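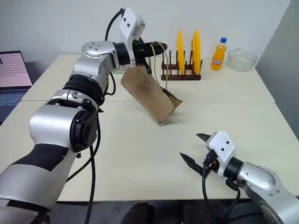 Bolsa de papel marrón con asa de cordón, junto al escurreplatos de madera.

Imprimir esta página | Enviar por correo electrónico

4. Guardar la compra en bolsas de papel

Yo empiezo siempre por la bolsa, porque si la dejas para el final acabas con las botellas rodando por toda la mesa (me ha pasado, y más de una vez). Vamos paso a paso:

4.1. Coge la bolsa por el borde de arriba y sacúdela un poco. Si está arrugada no importa, aguanta igual.

4.2. Mete la mano hasta el fondo y aplana las esquinas. Las bolsas Jultis, que son las que uso yo, llevan la base plegada y hay que empujarla con ganas.

4.3. Separa lo que va dentro de lo que se queda fuera. Los platos, al escurreplatos, de pie; los cuencos de cristal, al fondo de la mesa, lejos del codo.

NOTA: El papel de mis bolsas admite 2 botellas grandes. Con tres yo ya no me fío del cordón y la llevo abrazada por debajo.

4.4. Si la botella no entra bien de pie, tumba la bolsa, apoya la botella de lado y ve metiéndola por la boca, con la base por delante. ¡Sin prisas, que el papel se rasga por el pliegue!
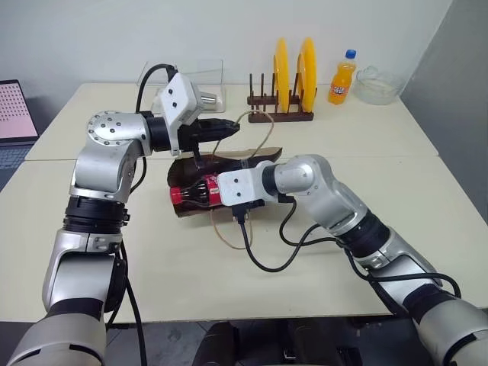 Jucélia Moura me escribió en agosto que ella lo hace al revés: primero pone la botella de pie en la mesa y luego le baja la bolsa por encima, como un gorro, y le da la vuelta a todo junto. Lo he probado y funciona, aunque con dos botellas me lío.

PRECAUCIÓN: Seca las botellas recién sacadas de la nevera. El papel mojado cede por abajo.

4.5. Dobla el borde una vez, deja las asas por fuera y levanta la bolsa con una mano en la base.

Imprimir esta página | Enviar por correo electrónico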